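Publishing to Rodbridge keeps timing out halfway
Site Tools and Hosting > Uploading

corrado_m
Hi all, hoping some kind soul can help me out. I moved my little club site over to Rodbridge hosting on 13th July, and I've been using Skadex to publish it, same as I always have. It connects fine and lists the folders, and then somewhere past 22 files it just sits there until it times out. I've checked the password more times than I care to admit (and typed it fresh, no copy and paste!). Port is 22, remote folder is left blank. Any ideas would be so welcome. 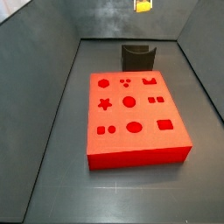 Lorraine Ruddock
Oh, I remember this one well, Corrado! Go into the site settings and bring simultaneous transfers down to one. Skadex comes set to 8, and my host used to drop me every time until I changed it.

radomir_b
I'd have to disagree a little, Lorraine, with all respect. One at a time will crawl on a big site. I'd leave it at 8 and raise the timeout to 125 seconds first.

Lorraine Ruddock
Well, slow and finished suits me just fine, but each to their own :)

corrado_m
Thank you both so much! The longer timeout got me a bit further and then it hung again. With transfers set to one the whole site went up while I made tea. I'll try two tonight and see.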